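Looking After a Wooden Table You Eat At Every Day

We bought our kitchen table secondhand the winter we moved to Drollside, and it has been through a great deal since then. Birthday candles, bread dough, a leaking watering can, a whole February of jigsaw puzzles. I used to fret over every mark on it, and now I mostly just know what to do about them, so I thought I'd write it all down in one place for anyone who has been asking (and a few of you have, which is lovely!).

Everyday wiping

A soft cotton cloth, warm water, and the tiniest drop of dish soap will take care of nearly everything. Wring the cloth out until it barely feels damp, wipe along the grain, and then go over it again with a dry towel. I keep old pillowcases cut into squares for this, and they last for years. Please skip the spray cleaners that promise to do every surface in the house. I used one for a whole summer and ended up with a dull, sticky film that took me two evenings to get off.

Crumbs deserve a word of their own. Brush them off before you wipe, or you'll be pushing little gritty bits around under the cloth, and toast crumbs are sharper than you'd think.

Finding out what finish you have

Most of the trouble people have with wood comes from treating the wrong finish. Turn a chair over or crawl under the table, and try a drop of water somewhere it won't show. If it beads up and sits there, you probably have a varnish or a lacquer. If it soaks in and leaves a darker spot, the wood is likely oiled, waxed, or bare, and it will want feeding now and then. Ours is oiled. My mother's was varnished, and she never did a thing to it but wipe it, and it looked beautiful right up to the day she gave it away.

White rings

These come from hot mugs and wet glasses, and they look much worse than they are. Give a fresh one a day to fade by itself. If it is still there the next morning, lay a dry, clean cotton cloth over it and run a warm iron (no steam, lowest setting) across the cloth for a few seconds at a time. Lift and look, then do it again. Go slowly! I've had rings vanish on the second pass and others that needed a dozen, with a cup of tea in between while the wood cooled down.

A little plain mayonnaise left on overnight is the other old favorite, and I know people who swear by it. I find it works about half the time and makes the kitchen smell like a sandwich.

Dark smudges and stains

A darker mark can be plain grime, or it can be something that has gone down into the wood, and it's worth trying the gentle things first. Start with the damp cloth and soap. Next, try a soft pencil eraser, rubbed lightly, which is surprisingly good on scuffs and the gray bloom that newspapers leave behind. On an oiled top you can go on to a very fine sanding pad, always with the grain, feathering out well past the edge of the mark so you don't leave a pale dish in the middle. Don't sand a varnished table unless you're ready to refinish the whole thing, and leave a thin veneer alone altogether.
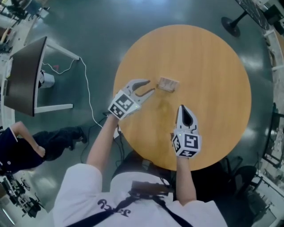 Feeding an oiled top

I do ours every 6 months or so, in the evening once supper is cleared away. Put on much less oil than you think you need. A spoonful on a rag, rubbed in small circles, then left for a quarter of an hour and buffed until your hand comes away clean. If it still feels tacky at breakfast, you used too much, and a good hard rub with a dry cloth will usually put it right.

Spread the oily rags out flat to dry outdoors, away from anything that burns, before you throw them away. Never leave them bunched up in a trash can, as some oils heat up as they dry and the rags can catch fire.

Little habits that help

Put felt pads under vases and fruit bowls, and check them now and again for grit. Move the fruit bowl around, too, or you'll lift it one spring and find a perfect round patch of the old color underneath. If your table sits in a sunny window, give it a quarter turn when you change the clocks. And keep a trivet where the cook can reach it without looking. Ours hangs on a hook by the stove, and it gets used far more than it did in the drawer.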